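School robotics club says its simulated arm can shelve books. The library is still waiting.

The robotics club at Tollum High has spent most of the school year teaching a robot arm to pick up a book. The arm lives inside a computer, and so does the book.

Club members showed their work to parents and a few teachers on Saturday in the school library, which seemed a pointed choice of room. The project, called Haler, is supposed to end with a machine that can take returned books off a table and put them back on a shelf. So far it deals with the first half of that, in simulation only.

According to a handout passed around at the door, the club ran 1000 practice attempts over the spring. The arm got hold of the book and kept hold of it in 351 of them. The handout called this "a strong base to build on." A parent in the second row did the division out loud.
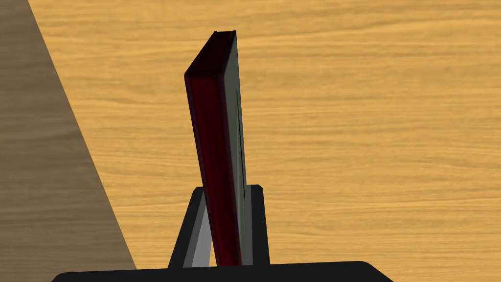
A simulated gripper holds a book over a wood tabletop in the club's Haler project.

Rodrigo Tejada, a senior who wrote much of the control code, said the number looks worse than it is. Early runs were bad and later ones were better, he said, and most of the failures came from books lying flat. He did not have the later runs broken out separately, though he offered to send them.

Esperanza Zabala, the school librarian, was polite about it. She said she liked watching the students argue over finger angles and would be glad to have help with the returns cart, which held 178 books on Friday afternoon. She also asked what happens with paperbacks. The answer was that the club has not tried paperbacks.

There is also the matter of hardware. The club wants to buy a small arm and has applied to Tedisow, a local parts supplier, for a discount. No reply had come by the weekend. Even with an arm on the bench, code that works on a clean virtual table often has trouble with a real one - glare, dust jackets, a book with a loose spine.

The six students in the club plan to keep working through the summer and hope to try a real book in August.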